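Hi, Emese Major again! This page used to be a list of part numbers, and then Romana Matoušek told me nobody upstairs could work out what the thing did, so I've rewritten it the way I'd tell you at the bench.

## The Flotero bench cell

The Flotero is a single-arm cell with two-finger grippers and a small camera down at the wrist. It fits on a normal bench, and it can lift, move and put back the small tool cases and plastic parts we all have too many of. We bought ours for the kit room at Skutel, where every job used to start with somebody hunting for the right screwdriver.

I was the somebody, mostly. I did that for 15 years and I was good at it, so I wasn't exactly cheering when the crate came in! I thought I'd be standing next to it all day like a babysitter. The first weeks were a bit like that, if you want to know. Clear plastic is hard for it (glare, mostly) and it needed a lot of patience from Dalibor Kolář and me before the two of us would leave it alone through a coffee break.

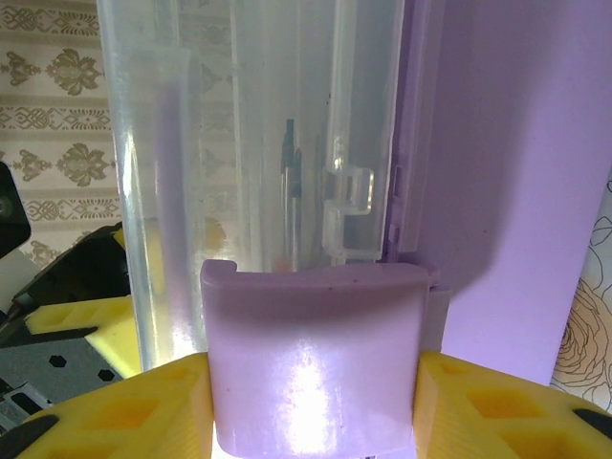

Yellow fingers, purple plastic and a clear case, at wrist height.

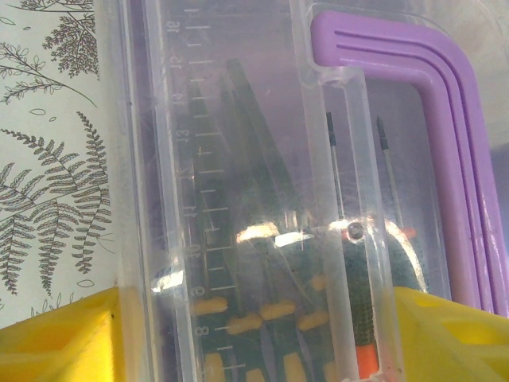
What changed for me is the order of my day. I used to fetch first and think later. Now I plan the kits in the morning, load the list, and spend my time on the checks and the odd jobs that don't fit any list (there are always odd jobs). My shoulder likes it. Ka-ming Tse moved over from nights because we no longer need a person in the kit room after hours, and he'll tell you he misses the quiet but not the bus home.

Some things I still do by hand. Anything sharp and unboxed, anything sticky, anything that came back from Bartoš with tape all over it. The cell can handle up to 100 moves on one list, and past that you have to split it, which I grumbled about and then got used to.

### What you get

- One arm with a wrist camera
- 2 sets of gripper fingers, one on the arm and one spare
- The list software, for one computer
- A printed handbook (Branislav Štefanec wrote ours out again in plain words, ask me for a copy)

### Before you order

Measure your bench. It wants 800 mm of depth and a top that doesn't wobble, and ours did wobble, so we lost a day to that. Talk to the people who work in the room too, before the crate arrives and not after. We found out from a delivery note and it made for a sour week.

Spare fingers come from Fadirden. They're slow to answer email but quick on the phone, and if you get the answering machine, leave the cell's serial number along with your own so they can call you back with a price.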